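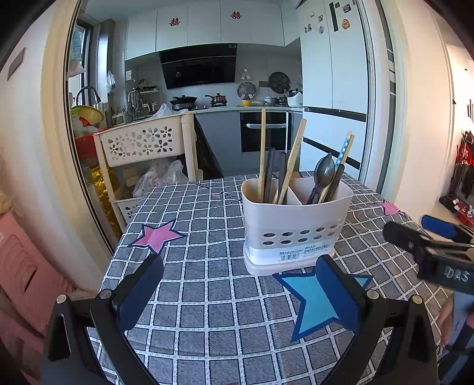
Gavby BMX Track Will Reopen in August, Minus the Puddle

24 July 2019

The Gavby BMX track will reopen in August with a new second straight, a resurfaced start hill and, riders are assured, no standing water in turn two.

The puddle had been there long enough to get a name (Lake Caldeira, after the family that sold the club the land) and a line in the rider handbook, which advised staying high. It is gone now. A drain pipe runs under the berm and empties into the ditch behind the parking lot, where the frogs have apparently followed it.

Track operator Dalva Pimentel closed the gates in spring for what was announced as a two-week job. The crew dug into the first berm and found an older berm underneath, and under that a good part of a chain-link fence. The schedule was revised. It was then revised again, and after the third revision the sign on the gate was changed to read "Closed."

"I stopped putting dates on it," Pimentel said. "People were taking pictures of the sign and sending them to me."

The finished lap measures 349 meters, a little longer than the old one. Most of the extra length is in the second straight, which used to be a row of tabletops of varying ambition and is now a proper rhythm section with a beginner line down the left side. The pro set on the third straight has been left alone, apart from the lip of the big double, which was rebuilt after several riders complained that it was too steep and several others complained that it was about to be fixed.

Dirt for the job came from Uteck, the gravel and soil yard on the county road. It delivered 265 truckloads of clay mix and one of pea gravel, the last by mistake. The pea gravel is now the path to the restrooms.

Magnus Halliday, who shaped the jumps, rode the first test laps last week on a cruiser he described as older than most of the club's members. He cleared everything on the second straight on his fifth try and walked the bike back to the gate after the sixth.

"It rolls fast," he said. "You find that out early."

The start gate is the same gate. A new one was priced and the price was read aloud at the June club meeting, after which the old one was sent out to have its hinges welded. The air ram has been replaced and the starting voice, which had begun to skip the word "watch," has been re-recorded. Some of the longtime racers have asked for the old version back, having learned to time their starts to the gap.

Practice fees will go up to $5 a session. Helmet rental stays at $2, and the rental helmets have been washed. Long sleeves, long pants and closed shoes are still required for everyone on the track, including parents who are only going out there for a second. Strider bikes have their own loop beside the concession stand, and full-size riders are asked to stop using it to warm up.

The first race on the new layout will be Festevum, the club's late-summer open, which was supposed to be held in May. The trophies already say May. Pimentel said they will be given out as they are.

Registration for Festevum opens at the tower on the first practice night. Riders who signed up for the spring date are still on the list and do not need to pay again, but they should check their age class, as a few of them have had birthdays.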